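Speaker notes: Loss of tool offset on the Predov cell
Slot: Friday, after the morning break. Speaker: Lewis Purves
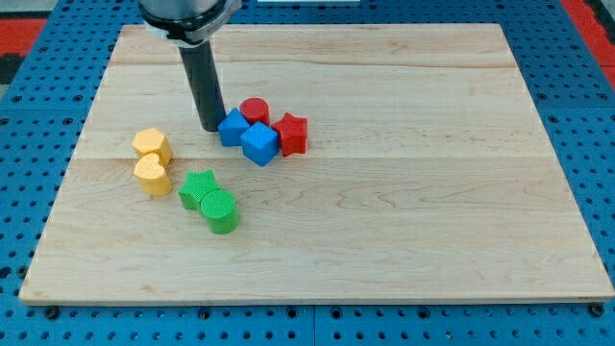
Slide 1. Rod tool at the block cluster, maple board on the perforated table.

Introduce self and the cell. One arm, one rod tool, coloured blocks on a board. The task is pushing blocks across the board to a commanded arrangement. No grasping. Say early that no one was hurt, as people will otherwise wait for it.

Point to the gap between rod tip and board. The whole talk is about that gap. If the controller has the wrong figure for the length of the tool, the gap is wrong by the same amount, and nothing else in the system looks unusual.

Slide 2. What happened
In August the rod was driven into the board during a night run. The arm made contact at 171 newtons before the protective stop came in. The rod bent at the collar and the board was dented. The blocks were undamaged.
The stop worked as configured. The configured limit was too high for a tool with no compliance in it. Keep these two statements apart, as they were run together in the first report and it caused a lot of confusion.

Slide 3. Sequence
Rod changed at the end of the day shift. New rod 13 mm longer than the old one.
Tool offset entered on the pendant and checked by Zarmeena Ghumman. Entry was correct.
Controller restarted later for an unrelated network fault. On restart it loaded the saved installation file, which still held the old offset.
Run started from the Baloch scheduler. First approach move went to clearance height and passed, since clearance was larger than the error.
First push move went down to working height. Contact.
Pause here. Ask whether anyone has a controller that discards unsaved offsets on restart. Expect several hands.

Slide 4. Why the checks missed it
The scheduler compared the name of the tool and did not compare its dimensions. Both rods had the same name.
The camera check looks for blocks on the board. It has no opinion on the height of the rod.
The start-up checklist asked "tool offset entered?" and the answer was yes. It did not ask whether the offset had been saved, or whether it was the one in use.
Do not spend long on the checklist. Tormod Myklebust will cover checklists after lunch.

Slide 5. Earlier signs
Rukhsana Mohmand went back through the logs and found 3 previous restarts after which the offset had reverted. On each of those the saved rod was the longer one, so the tip ran high and missed the blocks. These were logged as failed pushes and put down to poor block detection. A week was spent adjusting lighting.
If asked: yes, we had the wrist force data for those runs. It was flat through the whole push, which should have told us there was no contact. It was recorded and not reviewed.

Slide 6. Changes made
Touch-off routine after every restart and every tool change. The rod is lowered slowly on to a fixed pad and the measured height is compared with the stored offset. A difference of more than 1 mm blocks the run.
Force limit reduced during downward moves. Normal limit is restored only for travel at clearance height.
Each rod now has its own name and its own entry in the Trindia tool register. The scheduler reads the length from there.
A push with no change in wrist force is raised as a fault and stops the run after the second occurrence.

Slide 7. Results so far
Touch-off adds 7 seconds to a start. It has blocked one run, correctly, after a rod had slipped in its clamp. That is a different fault from the one it was written for.
The lower force limit gave nuisance stops at first. Junaid Talpur traced these to acceleration at the start of the downward move and slowed the ramp. Have his plot ready as a backup slide but do not show it unless asked.

Slide 8. Still open
Direct contact with a block from above is not fully covered. The touch-off proves the tool length and says nothing about where the blocks are.
We have not tested the reduced limit with a heavier tool.
The vendor's restart behaviour is unchanged. Our routine works around it.

Questions. Likely ones:
Why not a spring-loaded rod? Tried on the Clakavano cell. The tip wandered sideways under load and pushes were less repeatable.
Why was the run unattended? It was within the risk assessment at the time. The assessment has been revised and the first cycle after any tool change is now attended.
Leave slide 6 on the screen during questions.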